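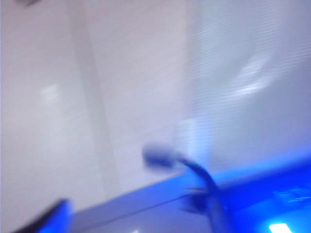
Motion blur is the first thing to filter out of a wrist camera stream before it reaches a perception node. The Hirkach pipeline runs its segmentation model on whatever the camera delivers, and the model returns a mask with high confidence whether or not the input supports one. During a fast wrist move every contour smears, as with the dark curved shape over the blue surface, whose outline is doubled. A mask fitted to that outline comes out too wide, and the planner puts the grasp point off the real edge. This page sets up a gate that drops such frames and tells the planner how old its last good view is.

You need Hirkach with the wrist and workspace topics already publishing, and a calibrated hand-eye transform. The gate node is part of Skillutine.

Step 1. Score the frames

Convert each wrist frame to grayscale, resize it to the model input size, and take the variance of the Laplacian. Publish the value as blur_score with the original timestamp. Do not score the full-resolution frame. Sensor noise raises the variance and the threshold will not carry over between cameras.

Mask out the gripper before scoring. Fingers and housing are fixed relative to the camera and can stay sharp while the background smears. Status lights on the housing also produce hard edges. A static polygon mask is enough.

Step 2. Set the threshold

Record 2,000 frames that include slow approaches, fast transfers and full stops. Sort by score and look through the set by hand. Set min_score just above the last frame in which you could not trace the object edge yourself. Ours came to 241. Yours will differ with exposure and lens.

Step 3. Fall back to the workspace camera
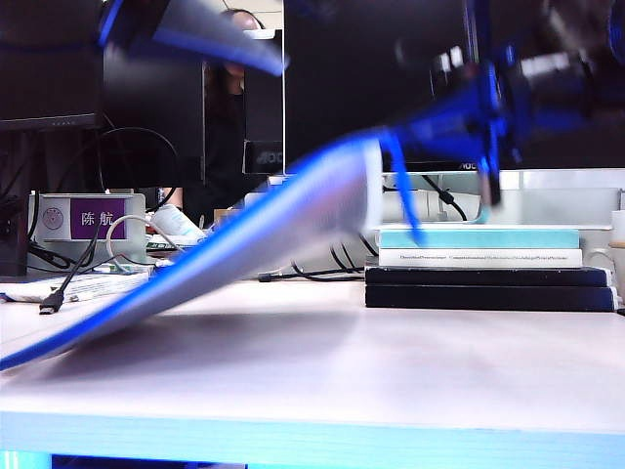

Workspace view: blue-bordered sheet held at its raised end, arm in motion.

Flexible sheets need a second view. The fixed camera blurs too when the arm and sheet move, but the desk and the book stack stay put, so the world frame remains usable. Score this stream only inside the tracked object region. A whole-image score is dominated by the static background and will pass every frame.

Set fallback_after to 200 ms. If no wrist frame passes in that time, the planner takes its object pose from the workspace camera and widens the grasp tolerance to 14 mm.

Step 4. Handle translucent plastic

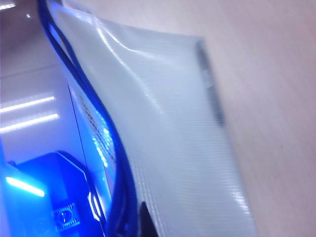
Nel, July

Glossy highlights and fine ribs score high on the Laplacian, so a frame full of translucent plastic can pass the gate and still give a poor mask. Turn on clip_highlights, which removes saturated pixels before scoring. If a cable runs along the edge of the plastic, add it as a separate class. With a single foreground class the model tends to merge the two and the planner closes on both.

Step 5. Check the result

Replay the recording with the gate on and plot blur_score against joint velocity. Rejections should line up with the fast segments. Rejections during a full stop usually mean min_score is too high or the gripper polygon covers too much of the view.

Page maintained by Rafia Orakzai, Proltis. Send corrections through the Skillutine tracker.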